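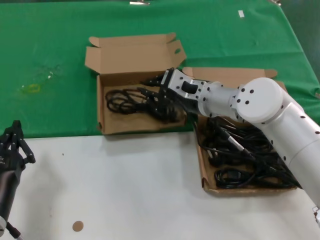
Yaryna wants to know why cardboard is so strong when paper is so floppy, and whether somebody is cheating. Fair question. Cardboard is paper, after all, and paper loses fights with raindrops.

Somebody is cheating a little. The trick is hidden inside the wall of the box, and you can see it if you look at a torn edge. Squashed between two flat sheets is a third sheet, folded into waves like a very small roller coaster. The flat sheets are called liners. The wavy one is called the medium, or the fluting if you want to impress a grandparent. The whole sandwich is called corrugated board, and "corrugated" is just a long way of saying wrinkled on purpose.

Why waves help

Take a sheet of paper and lay it across two mugs like a bridge. Put a coin on it. Down it goes. The paper wasn't even trying.

Now fold the same sheet back and forth like a fan, open it up a bit and lay it across the mugs again, with the folds running from mug to mug. Put the coin on. Add another. Keep going until you run out of coins or a grown-up asks where you got them.

You haven't added anything to the paper. You have only made it taller. When something bends, its top gets squeezed and its bottom gets stretched, and the farther apart the top and bottom are, the harder the bending becomes. A flat sheet has a top and bottom so close together they could share a toothbrush. A folded sheet has some distance between them.

Corrugated board goes one better. Your paper fan will eventually give up by spreading out sideways and lying down. In cardboard, the waves are glued to the flat sheets, so they can't spread. They are stuck there, holding things up, for life.

Which way is up?

The waves make long tunnels through the board. In most boxes the tunnels in the side walls run up and down, like rows of tiny columns. Stack another box on top and all those columns push back together.

You can feel the difference with a scrap of cardboard. Try to fold it so the crease runs along the tunnels, and it folds nicely. Then try to fold it across them. It will argue, and then it will make an ugly dent somewhere you didn't choose.

This is why forts made from boxes turned on their sides sag by lunchtime. The columns are lying down on the job.

Hats came first

Wavy paper was not invented for boxes. It was invented for hats. In 1856 two Englishmen patented a pleated paper to line tall hats, the kind gentlemen wore when they wanted to bump into doorways. The paper let a bit of air in and helped the hat keep its shape.

In 1871 an American used wavy paper to wrap glass bottles and lamp chimneys, which until then had been packed in straw or sawdust. Soon afterward another inventor glued a flat sheet to the waves so they would stop stretching out, and before long there was a flat sheet on both sides. Hats went out of fashion. The lining did rather well.

How the waves get in

Paper doesn't like being wavy. It has to be talked into it. At the factory, the middle sheet is warmed with steam so it softens, then pulled between two big rollers with teeth like gears. It goes in flat and comes out rippled. Glue is dabbed on the tips of the waves, and a liner is pressed on. Then the other side gets the same treatment.

The glue is mostly starch, usually from corn, wheat or potatoes. So a cardboard box is held together by something close to gravy. Please don't eat it anyway.

After that, machines cut the board and press lines into it where it should fold. A finished box usually leaves the factory flat, and someone at the other end gets to pop it open. Flat boxes are much cheaper to move, as a truck full of open ones is mostly a truck full of air.

What cardboard can't stand

Water. Paper is made of tiny plant fibers clinging to one another, and water gets between them and loosens their grip. It also softens the starch glue. A box left out in the rain turns into three soggy sheets that no longer wish to know each other.

Cardboard also hates holes and dents in the wrong places. Corners carry a lot of the weight, so a box with a crushed corner is weaker than it looks. Handle holes cost some strength too, but people have fingers, and they do complain.

Then what?

Old cardboard gets mixed with water until it turns to mush. Tape and staples are fished out, and the mush is spread thin, pressed and dried into new paper. The fibers get shorter and more tired each time around, so fresh ones are often added to the mix. Grease is harder to deal with, so the oily bottom of a pizza box may have to go somewhere else. Ask what the rules are where you live.

Try it yourself

Cut 4 strips of cardboard the same size, 2 with the tunnels running the long way and 2 with the tunnels running the short way. Lay each one across a gap between two books and load it with coins until it bends. Write down the scores. Then wet one strip of each kind and try again, preferably on somebody else's table.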